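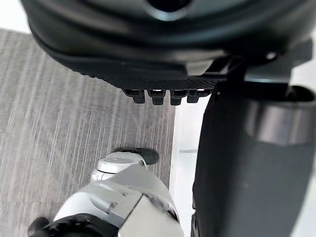 3. Setting and methods

3.1 Households

We worked in Clalel, a mid-sized town with old pipes and a water bill that goes up most years. 51 households took part. All renters, all with a working kitchen sink, none with a dishwasher (one had a dishwasher that was used for storing pans; we kept that one in). Recruitment was by flyer in the lobby and a short note in the water bill. Slow at first, then faster once the bill credit was printed in bigger type. Homes with a shared kitchen were left out. So were homes where the hot water came from a unit under the sink, as the meter could not be fitted there.

Household size ran from one person to six. We did not try to match the town as a whole. Families with small kids are over-represented and people who work nights are under-represented, which matters for the time-of-day results in Section 4 and should be kept in mind.

3.2 Water measurement

Each home got two Jelavo flow meters, one on the hot line and one on the cold, both fitted below the counter. Meters logged for 11 weeks. Readings were pulled over the building wifi where there was wifi and by hand where there was not. Gaps of under an hour were filled with the last good reading. Longer gaps were dropped. A draw was counted as a dishwashing event if hot water ran at least once and the household's own log had an entry close to it. Without a log entry we called it "other" and set it aside. This rule is strict and surely misses some real washing, mostly the single cup rinsed at night.

Flow at the faucet was checked once at the start with a bucket and a watch. Old method, works fine. Two faucets were leaking badly and were fixed before logging began.

3.3 Sink type

Sink type turned out to matter more than we planned for, so a word on it. We sorted sinks into single basin, double with equal basins, and double with unequal basins. The last group is the one we say the most about, a stainless steel sink with a smaller basin to one side (Figure 2). In the intake talks, people with this layout often told us they use the small side for rinsing and the big side for soaking, but the logs show a lot of drift from that. Some soak in the small side becuase it fills faster. Some leave the big side full of pots and do everything in the small one.

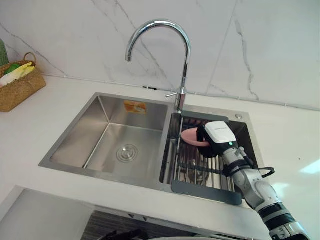

Basin volume was measured up to the overflow, or to the rim where there was no overflow. We also noted whether a plug was present and whether it held. Many did not. A plug that leaks changes the whole habit: people top up, then give up and wash under the running tap. We coded plug state as good, poor or missing and used it in all the models. Counter space next to the sink was measured too, but it had no clear link with water use and we leave it out from here on.

3.4 Logs and habits

Paper logs, one sheet per week, stuck to the fridge. Columns for time, who washed, which basin, soaked or not, and a free space for notes. The notes were better than expected. Fill-in rates were good for the first 5 weeks and then dropped, as usual with this kind of thing. We sent one reminder. Sheets with fewer than 6 entries in a week were flagged, and the main results were run both with and without them. No change in the direction of any finding.

All homes used the same dish soap, Zhong unscented, handed out at intake. This was to stop soap choice from driving rinse time. A few people said it made less foam than they were used to and that they rinsed less as a result. We can not rule that out.

3.5 Analysis

Meter data and logs were joined in Sostik using the clock time, with a window on each side for people who wrote things down late. Most did write late. The outcome was liters per washing event. Predictors were sink type, plug state, household size, and soak or no soak, with a separate baseline for each home. Season was not modelled. Logging ended in June, before the hottest stretch, and cold water coming in was still cool enough that people mixed in hot.

We looked at hot water on its own as a second outcome. Same model, same predictors. Homes with missing hot-line data for more than half of the period were dropped from this part only and are still in the totals.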